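Zumden sets September release for restored "Harbor of Glass" with new sound mix

Zumden Pictures will return the animated feature "Harbor of Glass" to theaters in September, in a restored version with a rebuilt sound mix, the distributor said on Thu 14 August. The film will open on up to 400 screens. Bookings are handled by Dervishi, which also holds the home video rights.

The restoration was carried out at Nukden, a post-production house that has worked on hand-painted features before. Technicians scanned the original camera negative, with the exception of one reel that had shrunk too far to pass safely through the scanner. That reel was replaced with an intermediate positive held by the director's estate. The difference in grain is visible in a direct comparison, according to the technical notes, and was left in place.

Hrvoje Papadopoulos supervised the color work. The reference was a set of painted background cards kept from production, which were measured under controlled light and used to correct the fading in the negative. Blues and violets had shifted most. "The cards gave us fixed values to grade against," Papadopoulos said. "Prints from the first release vary a good deal, and two of them from the same lab do not match."

A total of 2,095 shots were graded one at a time. Dust and scratches were removed by software and then checked by hand. Cel shadows, brush hairs and small registration errors that belong to the original photography were kept. 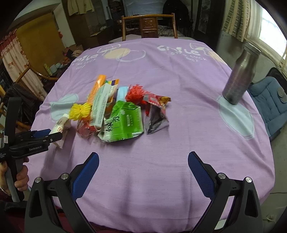 The sound presented a separate problem. The dialogue, music and effects had been mixed to a single track, and the separate recordings were thought lost until 7 boxes of magnetic film were found in a storage unit rented by the former production company, Stoltuten. Snežana Kos, who led the mix, used the recovered material to build a new surround version. A few effects were missing from the boxes and had to be recorded again, among them the market sequence, in which the smuggler Oda empties her bag in front of the customs officer. For that passage Kos worked with ordinary objects: a pile of packaged snacks on a table with a purple cloth over it, and a tall stainless-steel bottle. The cloth was used to soften the contact sounds, which in the original are dull and short. The original mono track will be included on the theatrical copy as an alternate, and theaters may choose between the two.

The voice cast is unchanged. Nermina Vukčević, who played Oda, recorded no new lines. One line in the second act that had been covered by music in the first release can now be heard in full – it was present on the dialogue film and has been restored at its recorded level.

Running time is the same as in the first release. The opening title card has been recreated from the original artwork, and a short restoration credit has been added after the end titles. No scenes have been cut or moved.

Lumturie Đorđević, head of theatrical programming at Zumden, said the company had tested the restored version at a festival screening and at one commercial theater before setting the September date. She declined to give attendance figures for either. Matinee shows will use the dubbed track and evening shows the original language with subtitles, although individual theaters can change this on request.

Dervishi plans a disc edition limited to 2,000 copies. It will carry both sound mixes, a gallery of the background cards and a commentary by the film historian Ilir Karagiannis, recorded earlier this year. A price has not been announced, and a streaming release is under discussion.

Tickets go on sale through participating theaters. The list of locations will be posted on the Zumden site and updated weekly until opening day.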